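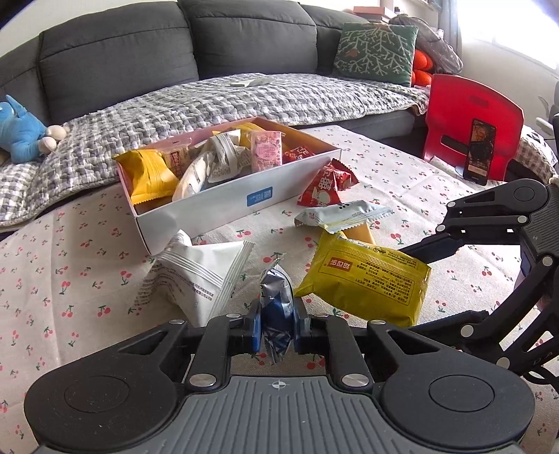

Salon loyalty is the thing I kept coming back to while I was writing up the interviews, and it's messier than I expected. I went into the Ulville salons thinking that clients stayed for the colour work, or the price, or possibly the parking. What they talked about was the small stuff: being offered a drink, being remembered, having something to nibble during a long foil session. A little sweet in silver and blue foil, like the one in Figure 3, came up far more than I'd ever have guessed, and so did snack bags of one sort or another. My interview guide had no question on food at all (I added one after the first fortnight, and you can find it in the appendix).

Figure 3. Foil-wrapped sweet and packaged snacks.

4.2 What clients said about waiting

We had 440 usable questionnaires from clients and a much smaller pile of interviews, which I did myself, mostly sitting at the back of a salon trying to be heard over the dryers. The questionnaire asked people to think about their last colour appointment and say how long they'd waited, how long it had felt, and whether they'd booked again before leaving. I'm leaning on that last one quite heavily, so let me say now that it's a self-report and people do like to look organised.

The wait at the basin was the one that annoyed people. I'd assumed it would be the wait at the front desk, and so had Ikechukwu Ojo, who helped me code the open answers and had a bet on it. But clients seemed fairly forgiving about sitting by the door with their coat on. Once they had a wet head and a towel slipping down the back of their neck, their patience went very quickly! One woman told me she had changed salons over it, after years with the same stylist, and she still felt a bit guilty walking past.

Those who said somebody had spoken to them during the wait were more likely to have rebooked, and it didn't seem to matter much what was said. "Two more minutes, love" did the job. I can't separate this from the general friendliness of a salon, because the friendly places were also the ones where people chatted at the basin, and I'd want a proper trial before telling any owner to change anything.

4.3 Booking systems

The salons used two booking systems, Mugo and Cedach, plus a paper diary in the older places. I had hoped to compare all three. In practice the paper diaries were so hard to read that I gave up on them (one had a whole week written over in eyeliner pencil), and the comparison below is only between the two electronic ones. Between them they gave us 1,680 appointments with a start time and a finish time.

Cedach salons sent a reminder the day before and Mugo salons mostly didn't, although the option was there in the settings and a couple of managers switched it on while I was standing next to them. That muddied things for May, so I've left out any appointment made after the switch. Missed appointments were lower where reminders went out. I don't think this will surprise anyone who has ever forgotten a dentist, but it was nice to see it come through so clearly.

Stylists had mixed feelings. Some liked the longer gaps that Cedach puts in after a full head of colour, and others found them maddening and squeezed a fringe trim in regardless. The trims never made it into the system, so our figures for the working day are on the low side and I've no good way of fixing that.

4.4 The Drilport salons

Drilport needs a section to itself. The salons there are smaller, often with two chairs, and the owner tends to be the one holding the scissors. We sent out 501 questionnaires and got nearly 400 back, a better return than I've had on anything before, and I put it down to the owners handing them over in person at the till.

Clients in Drilport talked about waiting in quite a different way. Several of them told me they came early on purpose, to sit and catch up with whoever was in the other chair, and a question about "time lost" made very little sense to them. I've kept their answers in the tables but reported them separately, and I'd ask readers not to average the two places together. The wording of that item needs another look before the questionnaire is used again.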